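Streaming service Bevulon has changed the way it accepts series proposals from outside writers. Starting in February, a submission must consist of a one-page outline, an episode list and a sample script of no more than 40 pages. Full scripts for a complete season will be returned unread.

The company received 260 proposals in the last submission period and rejected 195 of them before the script stage. Most of the rejected entries exceeded the length limit or came without a signed release form, according to a notice on its website for writers.

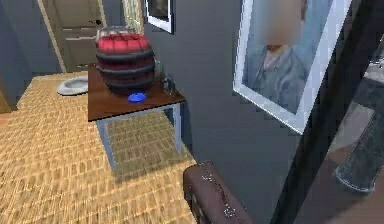

A rendered interior with a side table and a red barrel-shaped object.

Under the new rules, the outline is read first and scored out of 100. Points are given for premise, structure, the cost of production and the number of episodes the story can support. Readers do not see the writer's name or earlier credits at this stage. Proposals that pass go to a second reader, who receives the sample script but not the first score. Where the two readers disagree, the script editor decides.

Bevulon also sets limits on subject matter. Adaptations are accepted only with written proof that the rights are available. Proposals for further seasons of existing shows are excluded, as are stories already submitted to the service under another title.

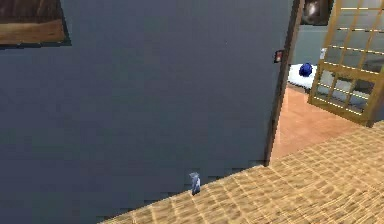 Series that clear both readings move to a paid development stage run by the production company Cusley. The writer delivers a revised pilot and a season plan, and Cusley prepares a budget. Rights remain with the writer until Bevulon orders the series. If no order is made, the writer may offer the material elsewhere but must remove any scenes added by Cusley staff.

The first title developed under a trial version of the procedure is Pandcombe, a political drama set in a seaside town whose council loses control of its own budget. Filming has been completed, and the episodes are now being edited. Bevulon has not announced a release date.

Submissions are made through the online form, which closes at 5 p.m. on the last day of the month.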